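Wurnham College
Heritage and Travel Studies
Course handout, Unit 9: Planned Capitals and Their Abandonment
Issued 18/04/2024
Unit leader: Sulastri Raju

Purpose of this unit

Unit 9 considers cities that were laid out as seats of government and later lost that role. Students have already studied trading ports and pilgrimage towns, both of which tend to grow over a long period. A planned capital usually belongs to one ruler or one government, and its streets, walls and water supply were often designed together. When the court or the ministries leave, the site may become a quarry for building stone, a small market town, a military camp or, much later, a visitor attraction.

Students are expected to read the unit text before the first lecture and to bring the site plans issued with it.

Why rulers moved their capitals

Written sources give many reasons for founding a new capital. Some are religious, such as a vow or the presence of a respected teacher. Others are strategic: a frontier had moved, or an older city was thought hard to defend. A new city also gave a ruler land to grant to supporters, and it reduced the influence of established families in the former seat. Students should treat official chronicles with care, as they were commonly written at court and present the decision as wise from the start.

The cost of a move was high. Officials, guards, craftsmen and their households all required housing, and food had to be brought in until nearby farms could meet the demand. In many cases the old capital kept its mint, its archives or its main market for years after the court had gone.

Why the new capitals were left

Water is the explanation most often given to visitors, and guidebooks repeat it freely. It deserves closer study. A shortage may have been one pressure among several, and at some sites reservoirs and channels continued in use long after the court had left. War on a distant border could draw a ruler away for years, and a successor might have no wish to return to a predecessor's project. Disease, fire and changes in river course are also recorded.

Departure was seldom complete. Religious buildings often remained in use, and the households that served them stayed nearby. The word "abandoned" should therefore be used in written work only where the student can say which groups left and which remained.

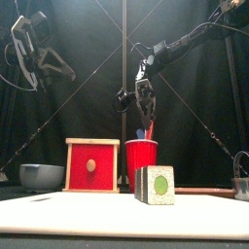

Two robot arms, one with its gripper lowered into a red plastic cup.

Reading a site plan

Most planned capitals separate public, official and private areas. The following points should be noted on any plan before written analysis begins.

Approach: the main road, its gates, and the direction from which an official visitor would have arrived.
Public area: markets, places of worship, and open courts used for audiences.
Official area: offices, treasuries, guard quarters and record rooms.
Private area: residences, gardens, kitchens and service lanes.
Water: tanks, wells, channels and drains, with the slope of the ground.

Labels on published plans are frequently modern. A building marked as a queen's palace or a minister's house may have received that name from a guide in a later century, with no support in the sources. Students should place such names in quotation marks unless evidence can be cited. Changes of level are also easily missed on a flat plan - a court that seems to adjoin a garden may stand well above it.

The visitor at the site

The second half of the unit turns to present use. A ruined capital is usually large, exposed to the sun and entered at more than one point. Site managers must decide where tickets are checked, how guides are licensed, and which buildings can bear heavy foot traffic. Stone floors wear quickly where groups gather, and carved surfaces suffer from repeated touching.

Residents of the nearby town have their own interest in the site. They may graze animals there, use its paths, or worship in its buildings. A management plan that closes these routes is likely to meet strong objection, and students should consider how access might be shared.

Assessed work

Each student will submit one essay on a planned capital of his or her choice, excluding sites covered in lectures. The essay must include an annotated plan and must draw on at least 3 published sources, one of which should be a traveler's account. General encyclopedias and tour company pages may be consulted but do not count toward this total.

Essays are to be handed in at the Prukstead building, Room 22. Questions about sources should be addressed to Iulian Grecu, who holds the reading list and the loan copies of the site plans. Late work is accepted only with the written agreement of the unit leader.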